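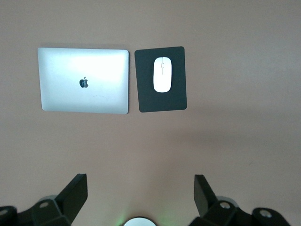

21 July 2022
By Pallavi Rathore

Desk tidying, and whether a machine can be trusted with it yet, is the subject of this inspection, and I want to say at the start that I went in hoping for a yes. I have been filling in these sheets for the Plestenberg workroom since December, and desks are the chore people ask me about more than any other (floors come second, and floors are a much easier conversation). A desk looks like such a small job! A closed laptop, a mouse on its black pad, plenty of bare tabletop in front of them -- you or I would have it wiped down before the kettle boiled. But a laptop lid is smooth and flat and already shows a few smudges, and there is only a narrow gap between it and the pad, so there's more to think about than you might suppose.

The sheet is the same one Kuldeep Shukla and I drew up for the Nulport arm, with my comments written in after each line. Please read the comments, even if you are only after the marks.

BEFORE STARTING

1. Arm bolted down, cable clear of the work area.
Yes. The cable was re-clipped on the wall side and I'm much happier with it there.

2. Stop button within reach of the person standing nearest.
Yes, though I had to ask for it to be moved closer. I am not tall, and the next person may be shorter still.

3. Finger pads clean and free of grit.
Yes, after a second wipe. Grit on a pad will mark a metal lid before anybody hears it happen, and I would like everyone to run a thumb over both pads with the power off.

4. Drinks, pens and paper off the table.
Yes. We will get to cups another time. Kuldeep is keen and I am less so.

5. Laptop closed and unplugged.
Yes. Please don't let anyone run this with a lid open, however careful they promise to be. A hinge is an expensive thing to learn on.

MOVING THE MOUSE

6. Grips the mouse without squeezing the buttons hard.
Pass. I was pleasantly surprised by this one. The Malhotra setting is gentle enough that I let it close on my own knuckle first (slowly, at the lowest force, with Kuldeep on the button), and it felt like a polite handshake.

7. Lifts the mouse clear of the pad before traveling.
Pass with a comment. It lifts, but only just, and once it brushed the edge of the pad on the way over. I'd ask for a little more height.

8. Puts the mouse back in the middle of the pad, right way around.
Partial. It went back on the pad every time. Right way around is another matter, and I had to turn it myself twice. You may say that a backwards mouse is no safety item and you would be correct, but a person who has to fix the desk after the machine has tidied it will soon stop using the machine.

MOVING THE LAPTOP

9. Finds the edge of the laptop and stops before touching it.
Pass.

10. Picks up the laptop.
Not attempted, and I stand by that. The fingers open wide, but a closed laptop lying flat gives them very little to get under, and I didn't want to see it pinched by a corner. Kuldeep would like to try sliding it to the table edge and taking hold from there, the way most of us do it without thinking. I have said he may try with the Fuka dummy, which weighs 1,000 grams and has no screen to break.

11. Slides the laptop a short way to wipe beneath it.
Fail. It pushed at one corner and the whole thing swung toward the pad. We stopped it there. No harm done, but the line is marked as a fail and should stay that way until the push is made from the middle of the side.

WIPING

12. Wipes the open part of the table without reaching the objects.
Pass, and very nicely too. The full wipe took 194 seconds, down from longer ones in the spring. I'd still beat it with a cloth and one sleeve rolled up, but I get bored and miss the back, and it doesn't.

13. Wipes the gap between laptop and pad.
Fail. The cloth holder is wider than the gap. Either something has to be moved first (see line 11, alas) or we need a narrower holder.

AFTER

14. Arm returns to rest and stays there for 115 seconds with power on.
Pass.

15. Objects checked for new marks.
Pass. I looked the lid over under the lamp before and after, and I'd ask whoever does this next to do the same and write down what was already there.

WHERE THAT LEAVES US

I'm signing it off for wiping open tabletop with a person in the room, and for moving the mouse if you don't mind which way it faces. I am not signing it off for laptops. Can a machine tidy a desk yet? It can do the parts with nothing on them, and I mean that kindly -- open tabletop is still most of the wiping, and my shoulder is grateful.

Lines 7, 8, 11 and 13 are to be looked at again once the new cloth holder has been fitted. Kuldeep has the key to the dummy cupboard.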